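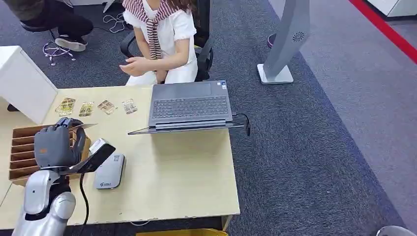
Oluwatosin Wike thinks I should stop reading listings for houses I can't buy, and left a comment under my last post to say so. "You'll never own a wine room," the comment went. "You don't even like wine." Both points are fair. I've read it several times, and then I went back to the listing for the big place in Gedthorpe.

The wine room holds 3000 bottles. I own one bottle, a gift, and it lives next to the vinegar. But the agent's write-up spends a whole paragraph on the racks and half a sentence on the kitchen, so somebody must be buying houses this way. It also has 10 bathrooms and six bedrooms. I keep doing that math and landing on guests who can't decide.

What gets me about listings at this level is the vocabulary. Nothing has a yard, it has grounds. The garage is a gallery. There's a "wellness level," which in my building would be the basement, and the only thing that gets well down there is the mold. Hughes, the agency with the glossy magazine at the coffee place, called one hallway "a journey." It was a long hallway, I'll give them that. 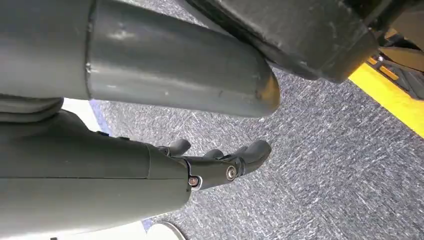 *September, between listings.*

Then there's the Trerkilthorpe place, which has been for sale for so long that I've started to feel protective of it. The price has dropped twice. The first round of photos had bowls of lemons everywhere – the second had green apples, and now we're on artichokes. I worry about what comes next. My friend Aminu Aliyu toured it during an open house and reported that the movie theater seats were comfortable and the shower had more controls than his car. He was in there for more than 1228 seconds, by his own watch, before an agent asked if he was pre-approved. He was not.

My own search, the real one, is a two-bedroom in Grovthorpe with a window that sticks. The listing calls it "characterful." No grounds, no journey, one bathroom. I'm seeing it at 5:30, and if there's a bowl of lemons on the counter I'm making an offer.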